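# Murkamwood 766 slatted bench, used for desktop teardown

Bench height as delivered: 844 mm with the leveling feet wound fully in. Price and delivery are covered at the end. I bought the 766 to replace a laminate desk in a small repair shop that handles office desktops, mostly ex-lease towers that come in for parts testing and go out again as working machines. The bench has been in daily use for five weeks. This review covers the top, the frame, the accessories I ordered with it and how the whole thing performs with a full-size tower lying on its side.

## What it is

The 766 is a light-duty worktable with an aluminum slatted top on a bolted steel underframe. Murkamwood sells it through Mertens, who also supply the feet, the shelf and the edge rail as separate items. The slats run the long way and are fixed from below, so there are no screw heads on the working face. They come in a plain finish that is easy to wipe down and shows scuffs after a few days.

I ordered the bench with the lower shelf and without the edge rail. The rail stands proud of the top, and a case laid flat tends to overhang, so the two don't go together well.

## Assembly

The underframe arrives in two flat cartons and the slats in a third. Assembly took an evening. The instructions are a single folded sheet with line drawings, correct as far as they go, but they leave out the tightening order for the cross members. If the end frames are torqued first, the last slat will not drop into its clips. The order that works:

1. Bolt the end frames to the long rails, finger-tight only.
2. Fit the cross members and the shelf brackets, again finger-tight.
3. Clip in all the slats, starting from the rear.
4. Square the frame by measuring both diagonals.
5. Tighten everything from the center outward.

The bag of fasteners had three spare bolts and no spare clips. I would have preferred the reverse, as one clip split when I pressed it in at an angle. Mertens sent a replacement without charge.

## The top in use

The main question with a slatted surface is what falls through it. A 6-32 case screw will pass between the slats. So will an M3 standoff or a jumper cap. I put a shallow steel tray on the lower shelf under the main work area and it catches most of them. A magnetic parts dish on the top takes care of the rest, provided the screws go into it and not next to it.

The second question is stability under a side load. Seating a 24-pin connector or pressing memory into its slots puts a fair amount of force straight down, and freeing a stuck drive cage puts it sideways. Downward, the top has a small amount of give at mid-span, enough to feel with the palm and too little to matter. Sideways, the frame moved noticeably until I added the diagonal brace, sold separately. It should be in the box.

Cases do not slide on the slats as easily as they did on laminate. The edges of the slats give a steel case some grip, and rubber feet are not involved when a tower is on its side. The cost is scratching. Painted side panels that have to go back to a customer get a thin foam sheet underneath.

Access is what I paid for, and it is good. With the side panel off and the interior facing up, a full tower such as the Dell I used for most of these notes can be worked on from either long side of the bench. The socket, memory slots, drive cage and power supply are all within reach without turning the case. On the old desk, which stood against a wall, I had to rotate the chassis for the drive carriers.

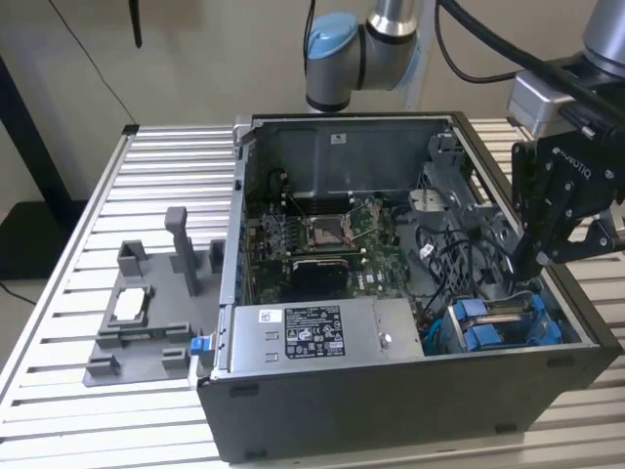
## Lighting and cable work

Bare aluminum reflects. Under a single overhead tube I got glare off the slats near the front of the case, and it competed with the glare off the power supply lid when I was trying to read the regulatory label. Moving the light to the left and adding a diffuser fixed the problem. Anyone with a matte surface now should expect to rearrange their lighting.

Black cables against a silver drive cage are easy to follow. Black cables against a dark board are not, and the bench makes no difference either way. I use a Trunach clip-on lamp at a low angle for this. It clamps to the frame rail but not to the slats, whose profile is too shallow for the jaw.

## Static

The top is metal, so it conducts, but the feet are plastic and the frame is isolated from the floor. Do not treat the bench as grounded in the delivered condition. I ran a bonding cord from the underframe through a one-megohm resistor to the shop's common point, and the wrist strap goes to the same point. There is no grounding stud on the frame. I drilled a hole in the rear rail and scraped off the powder coat around it.

An exposed CPU socket should not be left open on any bench for long. I keep socket covers on the shelf.

Powered testing is a separate matter. A loose board must never be run directly on bare aluminum slats. A board mounted in its case is fine. For anything outside the chassis I use a Tusuder insulated mat, which is stiff enough to bridge the gaps.

## Second opinion

Nele Van Wijk uses the same bench for audio repair and is less happy with it than I am. Her work involves smaller assemblies and a soldering iron, and she has covered half of the top with board to get a continuous surface. Her note to me on the subject reads: "Good frame. I am paying for slats I can't see." For small-part work I agree that a solid top is the better purchase. For large enclosures the slats drain dust, which comes out of old towers in quantity, and the tray underneath gets emptied every Friday.

## Price and delivery

I paid list for the bench and shelf, plus the brace a week later with its own shipping charge. Order them together. Delivery was to the curb, and the slat carton is awkward for one person to carry on stairs.

## Ratings

- Frame, without brace: 3 out of 5
- Frame, with brace: 5 out of 5
- Top, for full-size cases: 5 out of 5
- Top, for small parts: 3 out of 5
- Instructions: 3 out of 5

Mertens lists a version with a grounding stud fitted, due in September. The slats and clips are the same part numbers, so spares should interchange.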